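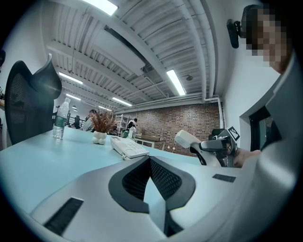 Desk-clearing trials with hand-held grippers, light blue table, phone and water bottles still in place.

Setting Up and Clearing a Work Table for Gripper Recordings

Vallow Bench Notes, workshop tips
Last revised 2023-11-10

These tips come out of a comparison we ran on table clearing. The question was narrow: does the way a table is laid out before a person records a task with hand-held grippers change how well a robot arm later repeats the task? The learning method was left alone. Two sets of recordings were made, one on tables laid out however the operator found them and one on tables laid out by the rules below. The same two-arm setup, called Nandlow in our files, was then trained on each set and run on the same tasks.

With the found layouts the arms finished 12 percentage points fewer runs than with the ruled layouts. Most of the gap came from cords and from clear plastic. Much of what helped the arms also makes a desk easier to clear by hand, so the rules are written for either use.

Before you start

Wipe the table and let it dry. A damp patch reflects the ceiling lights, and on a pale top the reflection can look like the rim of a clear object.

Pick one table color and stay with it for the whole set. Light blue worked well for white items. Plain white tops did not; white phones and white pots lost their outlines on them, mostly along the lower edge, where the jaws need to go.

Leave the room lights as they are for the whole session. Turning a row off halfway through did more harm than working under dim light from the start.

Push chairs back from the short side of the table. A tall backrest close to the edge blocks the wrist when the tool comes in low, and operators start twisting around it without noticing. Those twisted approaches end up in the training set.

Bottles

Caps on, always. A loose cap counts as a separate item and should be recorded as one.

Grip the bottle at the label. Thin-walled bottles give way under the jaws above and below it, and the label is also the part the camera finds most reliably. Turn the label toward the side the tool will come from. For bottles with the label stripped off, a strip of paper tape serves the same purpose.

If there are two bottles, clear the near one first. When the far bottle was taken first, the returning tool brushed the near one often enough that we stopped allowing that order. Keep at least 6 inches between them.

Fill level matters more than we expected. A full bottle slides very little when touched and an empty one tips. We settled on half full for recording. For ordinary clearing, empty them at the sink before you stack them.

Desk telephones

A phone is two jobs: the body and the cord. Treat the cord first.

Trace the cord by hand from the body to its free end or to the wall. Bring any slack to the back of the table, then lay it in one wide curve with no crossings. Do not coil it tightly. A tight coil springs open when the body is lifted and drags whatever is next to it.

A cord that runs toward the operator was the single largest cause of failed runs. The arm lifted the body correctly, carried it off, and pulled the cord across the other items. In the found-layout set, cords ran to the front of the table in many of the recordings, and the operators had been lifting over them with a small wrist motion that the arms never reproduced well.

Lift the body from the long sides. The keypad face is smooth and slightly sloped, and jaws placed on it slip.

Potted plants

Hold the pot, never the foliage. Dry plants shed when gripped, and the crumbs have to be swept up before the next run or they show up as clutter.

Pots with lumpy or rounded sides need a wider opening and a slower close. The jaws should meet the pot at its widest point. Below that they ride down; above it they ride up and lift only the rim. Mark the widest point with a pencil dot if several people are recording, and have everyone aim for it.

Keep plants out of the line between the tool and the next item. Feathery leaves hide whatever stands behind them, and the operator, who can see past them by leaning, will reach through without trouble. The camera on the tool does not lean.

Markers and tools

Check that the square marker on top of each gripper is flat and clean. A lifted corner shifts the estimated position of the tool. Wipe with a dry cloth; solvent clouds the print.

Hold the tool so that the sleeve stays clear of the marker. Loose cuffs are the usual offender, and rolling them once is enough.

With a tool in each hand, decide which one moves first and say it before the run. Trials in which both tools started together were shorter, but the arms copied them poorly. We got steadier results when one tool held still while the other made its first grasp.

Order of clearing

1. Cords gathered and laid to the back.
2. Near bottle.
3. Phone body, with its cord following.
4. Plant.
5. Far bottle.
6. Wipe down.

The plant comes late on purpose. It is the slowest lift, and operators hurried it when it came first.

How many recordings

We used 70 recordings per layout type. Gains flattened before that for bottles. They were still rising for the phone, and a further batch is planned for January. Sets in which each item was shifted a little between runs did better than sets where everything went back to tape marks — a shift of a hand's width is plenty.

Discard a recording if an item falls, if the marker is covered during a grasp, or if the operator stops to talk. Keep recordings with a clumsy but successful grasp. Removing them made the arms less able to recover from a poor first contact.

Limits

All of this was done on one table height, in one room. Glass bottles, handsets off the hook and cordless phones were not tested. The comparison was repeated with Parisi jaws, which are narrower, and the order of results was the same except for the plant, where the narrow jaws did worse under both layouts. Soft jaw pads from Dostier are on the list to try next.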